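Trailers are too long now. There, said it. Watched the one for Vekness this morning and I'm done, I know the brother dies, I know about the boat, I even know the last line because they put it over the title card. Why would I pay to see it in May?

And it's not just Vekness. Plomum did it too. Two and a half minutes of plot in order, start to finish, with a sad piano cover on top. Always the piano. 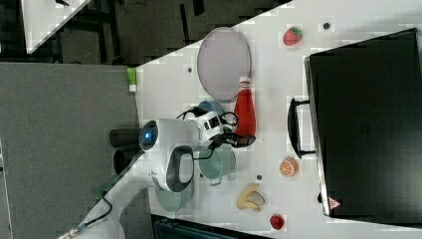

A robot arm over a crowded tabletop, gripper close to a red bottle.

Compare Munder. Sixty-nine seconds. A door, a phone ringing, Ctibor Vaněk looking tired. No story at all and I wanted a ticket right then. My theater had 20 people in it and they all shut up for it, which never happens durring the ads.

Studios will say the long ones test better. Fine. Test better with who? People who've already decided to stay home, maybe.

Anyway. Cut them in half. Keep the third act out of it. And leave teh piano alone for a year.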